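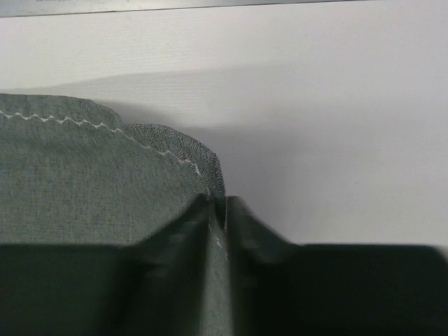

4. Equipment Planning and Cost Allocation

Figure 3. Wrist camera view during a corner grasp on a hemmed gray-green cloth. The line of pale stitching follows the inner side of the hem, and the two fingertips close on the right-hand side of the fabric.

4.1 Scope of the purchase

The plan covers a single bench cell for cloth handling, to be used for grasping, unfolding and stacking small textile items. It was drawn up before any quotes were requested, so that the task would set the specification. Three groups of items were treated separately: the arm and its controller, the parts that touch or observe the cloth, and the work surface with its fixtures. Staff time for setup was budgeted under a fourth heading and is discussed in Section 4.4.

The arm was the least contentious item. Cloth of the kind shown in Figure 3 is light, and every arm on the shortlist exceeded the payload requirement by a wide margin. Reach and repeatability separated the candidates to some extent, but service terms had more influence on the final ranking. Prelley quoted a lower base price with repair at the factory. Clallgate quoted a higher price with on-site repair included for the first service period. Because the cell has no spare arm, downtime was entered in the comparison as a cost, and the Clallgate offer was preferred.

4.2 Gripper and fingers

Two-finger grippers were compared on closing force at the low end of the range, fingertip profile and the price of replacement fingers. A pinch at a hemmed corner places the tips on several layers of fabric within a short distance. A blunt tip is acceptable for this grasp, but it limits how closely the fingers can follow the edge of the cloth when the fabric lies flat on the table. The plan therefore includes one set of blunt fingers and one set of thin, tapered fingers on the same mount.

Fingers were classed as consumables. In the earlier cell, they had been bought as part of the gripper and replaced out of general funds, and the true cost of operation was hard to recover from the accounts. Under the present plan, each finger set has its own line and is replaced after 3000 closing cycles, or sooner if inspection shows wear at the contact face. The interval is conservative. It was derived from a log of 1931 grasps in which no set reached the wear limit, extended with a margin agreed with the supplier, Flosik.

4.3 Camera, optics and lighting

The camera is mounted at the wrist, where it moves with the gripper and keeps a fixed relation to the fingertips. The main optical requirement is sharp focus at the cloth. As Figure 3 shows, the fingers themselves can be strongly out of focus while the zigzag stitching and the weave remain readable. An early draft of the specification asked for both to be in focus at once. That clause was removed after Dankwa priced the lenses that would satisfy it, since finger position is already available from the gripper encoder.

Contrast at the hem is a harder matter. In Figure 3, part of the hem is close in color to the main panel, and the edge is picked out mostly by puckering, thread and soft shadow. Very even lighting would weaken the shadow beside the shoulder of the hem. Strong light from one side would deepen it, but with a greater risk of glare from a smooth white tabletop. The plan provides two dimmable bar lights on adjustable brackets, controlled separately. A ring light around the lens was considered and dropped – it added mass at the wrist and gave little relief along the seam.

The tabletop was kept white. A darker top would suit pale cloth better, and a removable dark mat was added to the fixtures list for that purpose at small cost. Small specks and scuffs on the surface are tolerable for manual operation but may be picked up by edge detection. A replacement top sheet is included for the second budget period.

4.4 Budget structure

Funds were divided between capital and operating lines. The arm, controller, gripper body, camera and frame are capital items. Fingers, cables, top sheets and lamps are operating items. Setup time was estimated at 391 hours, covering mounting, calibration, safety checks and operator training. Ametepe recorded the time spent on each activity in the earlier cell, and the estimate follows those records except for calibration, which was raised to allow for the second finger set.

Purchase orders were split into 7 packages, so that a late delivery in one would not hold up payment or testing in the others. The gripper and camera were placed in the same package. They share a bracket, supplied by Ranjbar, and an error in either mounting pattern would require the bracket to be remade. The arm was ordered first on account of its lead time, and the lights last. Any balance left in the capital line after acceptance is to be held for a second camera mounted above the table, to which the present plan assigns a bracket position and a spare port on the controller but no funds.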